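How to File a Complaint About a Real Estate Agent's Advertising

Residents of Promdale who believe that a listing, flyer or online post by a licensed agent is false, misleading or discriminatory may ask the Promdale Housing Information Office to review it. The steps below apply to print, broadcast and social media advertising. They do not apply to disputes over commissions or deposits, which are handled under a separate form.

Before you begin

Save a copy of the advertisement. For online material, take a screenshot that shows the full text, the name of the brokerage and the date. Posts are often edited or removed once a complaint becomes known, and the office cannot review an advertisement that it has not seen.

Write down where and when you saw it. If it arrived by mail, keep the envelope.
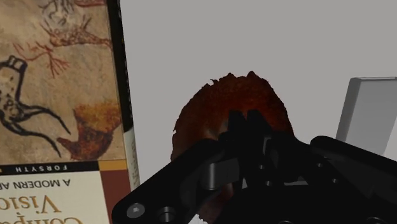 Step 1. Confirm the license

Search the public license register by the agent's name or by the name of the brokerage. Some firms, including those with branches in both Promdale and Piscombe, hold more than one license - use the one for the branch named in the advertisement. If no license is found, submit the complaint anyway and check the box marked "Unlicensed activity."

Step 2. Contact the brokerage

You are encouraged, but not required, to write to the managing broker first. Allow 8 business days for a reply. Keep a copy of your letter and of any response. Complaints involving discrimination in housing may go directly to Step 3.

Step 3. Complete Form 910

Fill in all 6 sections of the form. In Section 4, quote the words you are objecting to exactly as they appeared. State what is wrong with them in plain terms. Opinions about the agent's character or politics should be left out, as they do not form part of the review.

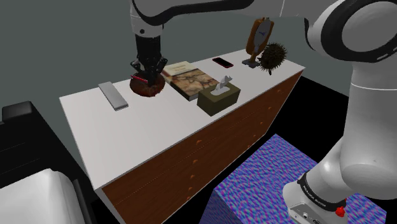 Robotic arm above a white-topped dresser with orange knobs.

Step 4. Submit the form

Forms may be uploaded through the Nistia portal or delivered to the office at 95 Postma Street. There is no fee. Portal users receive a case number on screen; paper filers receive one by mail.

What happens next

A reviewer will decide whether the advertisement falls within the office's authority. If it does, the agent and the managing broker will be notified and asked to respond in writing. Your name will be shared with them unless you have requested otherwise in Section 2.

The office may close the case, issue a written warning or refer the matter to the state licensing board. It cannot award damages or order a brokerage to dismiss an agent. Either party may request a second review by quoting the case number in a letter to the same address.

Page last revised 1/29/23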